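Applies to solid wood and veneered furniture with a clear factory or shop-applied finish. Painted pieces and laminate are covered on a separate page.

# Cleaning and Re-waxing Wooden Office Furniture

Last revised September 18, 2021

This procedure covers routine cleaning, spot repair of water rings, drawer service, and a single coat of paste wax. It doesn't cover stripping or refinishing. If the finish is worn through to bare wood over an area larger than your palm, stop after the cleaning section and get a quote for refinishing.

The method was written up by Lorraine Rewi for the furniture in the Rusley office and has since been used on pieces in the Skirngate building. Changes suggested by Hemi Tuhiwai are worked into the drawer section.

## Materials

- Mineral spirits, low odor
- Dish soap, plain, no added lotion or bleach
- Distilled water
- White cotton cloths, washed at least once
- 0000 steel wool
- 220 and 320 grit sandpaper
- Clear paste wax, neutral color
- Paraffin block or plain white candle
- Soft brush for corners and joints
- Nitrile gloves
- Painter's tape

Do not use silicone spray polish. Silicone gets into open pores and causes craters in any finish applied later. If the piece has been sprayed with it in the past, add a second mineral spirits wipe before waxing.

## 1. Identify the finish

Pick a hidden area, such as the underside of the top near a leg.

1. Put one drop of denatured alcohol on the spot and wait 50 seconds.
2. Touch it with a cotton swab. If the surface is sticky, the finish is shellac.
3. If nothing happens, repeat on a new spot with lacquer thinner. Softening indicates lacquer.
4. If neither solvent has an effect, treat the finish as varnish or polyurethane.

Shellac will cloud if it's left damp. On shellac, skip the soap and water step and clean with mineral spirits only.

Most newer conference tables have a catalyzed finish. These can be cleaned with soap and water and seldom need wax on the top. Wax the base if you want an even sheen.

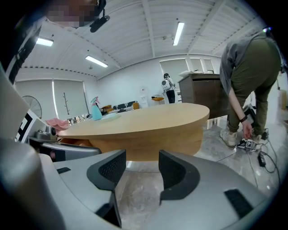 *Oval conference table in light wood, rounded base.*

## 2. Clean the surface

Work on one section at a time. On a long table, divide the top into sections you can reach without leaning on the finish.

1. Remove dust with a dry cloth, following the grain.
2. Mix a teaspoon of dish soap into a quart of distilled water.
3. Dampen a cloth in the mix and wring it until no water drips.
4. Wipe with the grain, then wipe again with a second cloth dampened in clean water.
5. Dry immediately.
6. Let the piece stand for an hour.

Greasy buildup is usually heaviest where forearms rest along the edge. If the edge still feels tacky after drying, wipe it with mineral spirits and change cloths as soon as one shows brown residue. Open a window and keep the can closed between uses. Spread used cloths flat outdoors to dry before you throw them out.

Curved bases collect scuffs from shoes and chair casters. Black rubber marks come off with mineral spirits and light pressure. Gray marks that stay are generally scratches in the finish and will be reduced, though not removed, by the wax.

## 3. Water rings

A white ring is moisture in the finish. A black ring is moisture in the wood, and this page can't help with it.

For white rings:

1. Lay a dry cotton cloth over the ring.
2. Pass a warm iron, no steam, over the cloth for 7 seconds.
3. Lift and check. Repeat as needed, letting the surface cool between passes.
4. If a faint ring remains, rub it lightly with 0000 steel wool and a little paste wax, with the grain.

The steel wool will change the sheen. On a gloss top the dull patch will show more than the ring did, so try the iron several times before moving on. Na-rae Shim reports better results on gloss with automotive polishing compound, applied by hand on a damp cloth. We haven't tested this on shellac.

## 4. Drawers

Empty the drawer before you start. Pull it out as far as it goes and check how it is hung. Wood-on-wood drawers ride on the bottom edges of the sides. Metal slides have a release lever, a disconnect screw, or a lift-off stop at the front.

### Wood-on-wood

1. Remove the drawer and turn it upside down on a blanket.
2. Look for shiny areas on the bottom edges of the sides. These are the contact points.
3. Sand the shiny areas with 220 grit, then 320. Take off as little as possible.
4. Brush out the dust, including the runners inside the case.
5. Rub paraffin onto the contact points and the runners.
6. Refit the drawer and run it in and out several times.

If it still sticks, note the weather. A drawer that sticks in a humid month and runs freely in October needs no more wood removed. Planing it in summer leaves a loose, rattling fit for the rest of the year.

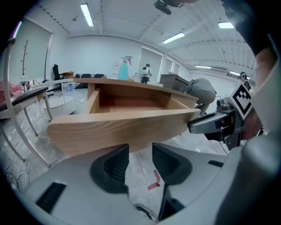

A drawer that racks to one side has a different problem. Measure the two diagonals of the box from inside corner to inside corner. If they differ by more than 1/8 inch, a corner joint has opened. Work wood glue into the joint with a thin blade, clamp across the long diagonal until the measurements match, and leave it overnight. Don't wax the runners until the glue has cured.

### Metal slides

Wipe the old grease off the tracks with a cloth and mineral spirits. Check that the screws are tight in both the case and the drawer side. A stripped hole can be filled with a glued toothpick, trimmed flush, and redrilled. Apply a dry PTFE lubricant to the ball races only. Paraffin isn't suitable for ball-bearing slides, as it picks up grit.

### Drawer interiors

Most interiors are unfinished or have one thin coat. Avoid water. Vacuum with a brush attachment, then wipe with a barely damp cloth and leave the drawer open until dry. Ink stains in bare wood can be sanded lightly with 220 grit, but check first that the bottom is solid. Veneer on a thin drawer bottom will sand through in a few strokes.

For musty odor, leave an open dish of baking soda in the closed drawer for a week. If the odor returns, seal the inside with one coat of dewaxed shellac. Do not use oil inside a drawer. It cures slowly in still air and the smell stays.

## 5. Wax

Room temperature should be above 60°F. Cold wax streaks and is hard to buff.

1. Tape off hardware and any leather or fabric inserts.
2. Put a lump of wax the size of a walnut inside a folded cloth.
3. Knead until wax comes through the weave.
4. Apply in small circles, then straighten the coat out with the grain.
5. Wait 19 minutes, or until the wax turns hazy.
6. Buff with a clean cloth. Turn the cloth often.

If the cloth drags, there is too much wax on the surface. Wipe on a small amount of fresh wax to soften the excess, then buff straight away.

On pieces with strong grain, such as thick drawer fronts, wax can lodge in the pores and dry white. Brush along the grain with the soft brush before buffing. A second coat can go on the next day. There is no benefit to a third.

## Maintenance schedule

| Task | Interval |
|---|---|
| Dry dusting | Weekly |
| Soap and water wipe | Monthly |
| Check drawer stops and slide screws | Twice a year |
| Paraffin on wooden runners | Yearly |
| Paste wax | Yearly, or when water stops beading |

## Troubleshooting

**Surface is cloudy after cleaning.** Moisture is trapped in the finish. Leave the piece for a day in a dry room. If it's still cloudy, treat it as a white ring.

**Finger marks show after waxing.** The wax wasn't fully buffed. Buff again with a clean cloth.

**Color comes off on the cloth.** The stain is in a worn topcoat. Stop and move to refinishing.

**Drawer closes but front sits crooked.** Check the stops at the back of the case. One is probably missing or has slipped.

Send corrections to Jayson Cabanatuan at the Rusley office, with the finish type and the step number.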